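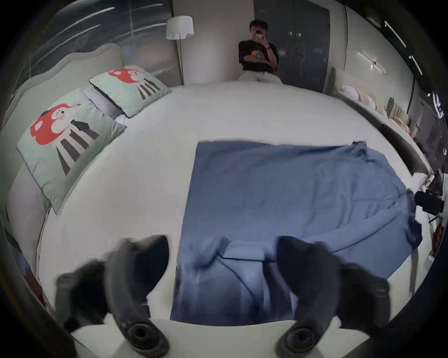
Too much of the talk on home-built grippers concerns the motor and too little concerns the fingers, in the view of one member, Nijs, whose remark opened the discussion at the close of the visit. The point was taken up by several of those present and is recorded first at their request.

The visit to the Grindia shared workshop took place on 15/12/2024 and was attended by 14 members of the Society. Grindia has been open to private builders since September and provides benches, hand tools and a small store of parts. Its current group build, known as Bromine, is a two-fingered gripper intended for household cloth: sheets, covers and other bedding.

Members were first shown the bench work. The fingers are made in pairs, and a builder may expect to discard the first pair. The budget for one complete unit was given as 2000, excluding tools. Members asked whether the fingers could be made at home, and were told that they could, provided the two sides are cut from the same pattern.
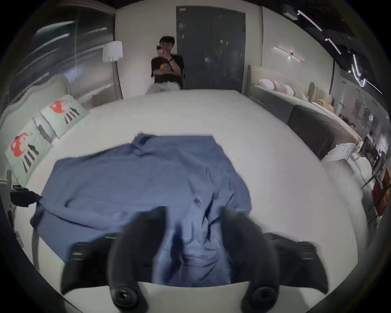 Cemer Bulletin — Issue 2

The second part of the visit dealt with handling. Bedding was chosen as the working material for the build. A blue cloth laid over a white mattress gives a clear difference in color, and its folds offer the fingers something to close on. The hand-held version is used for this work, and a motor-driven arm is planned — the drawings were available for inspection.

The Grindia log stood at 3720 entries on the day of the visit. Each entry gives the cloth used, the starting position and the name of the builder. Members noted that creases near a corner are entered separately from those at the center, and recommended the same practice for our own records.

Copies of the finger pattern may be requested through the Society office. Members intending to build should state whether they have access to a band saw.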